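The year I sorted out the button tin

By Flor Ayala
Oct 9, 2024
Last updated: Oct 9

My grandmother kept her buttons in a biscuit tin, my mother kept hers in the same biscuit tin, and when it came to me it weighed more than the cat. I loved it. I also never once found what I wanted in it. You'd plunge your hand in for a plain shirt button and come out with a hook, a bit of chain, half a zip pull and a sore thumb (there were pins in there, of course there were pins).

So this March I tipped the whole lot onto an old sheet and decided to be a grown-up about it. I'd like to say it took an afternoon. It took nine evenings, most of them spent saying "oh, look at this one!" to nobody in particular.

I started by colour, because it looks so lovely, and I'd tell anyone tempted to do the same to have their fun and then sweep it all back into a heap. Colour is hopeless. You end up with a beautiful row of blues in which no two are the same size, and you still can't mend a cuff. Milagros Bermúdez, who taught me to sew properly at her Thursday class in Leltside, sorts by size first and by the number of holes second, and she's been doing it long enough that I stopped arguing. Big coat buttons, ordinary shirt buttons, the tiny ones off baby clothes, then shanks on their own because they roll about and get under everything.

Her sister Rocío thinks we're both mad and keeps hers threaded on loops of wool, like sweets on a string. I did try it. It's very pretty and very cheap, and it's quite good for sets, so I've kept it for those. But if you want a single button you have to undo the loop, and then the doorbell goes, and well.

What I ended up with was boxes, the flat plastic sort with dividers that people buy for fishing tackle or screws. I'd looked at a rather gorgeous wooden chest in Castaño, the haberdasher's by the bridge, with little brass pulls and a price tag of £316, and I went back to visit it twice before I was sensible. The boxes cost me less than a takeaway. I've got two on the go and I could easily fill another.

A few things I've learned from living with them. See-through is worth having, even if the plastic's tinted, as you can tell roughly what's where before you've opened anything. Get one that shuts properly. I dropped my first one down the stairs with the catches undone and I was finding shirt buttons until the summer.

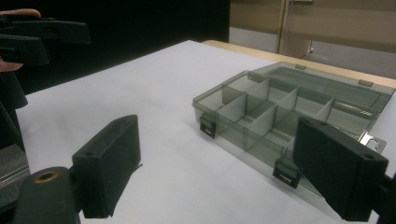 And do wipe the thing out before you start filling it, corners and all. I use a barely damp cloth and then leave it open on the table while I have my tea. Old buttons carry a surprising amount of fluff with them, and they could do with a wash too, in a bowl of warm soapy water, although anything covered in fabric should stay well out of it.

Don't fill the compartments to the top, either. Half full is plenty! You want to be able to push them about with a finger. I keep one space for oddments, and I've forgiven myself for it.

The biscuit tin has gone back on the shelf, by the way. It's got my thread in it now, in a terrible tangle.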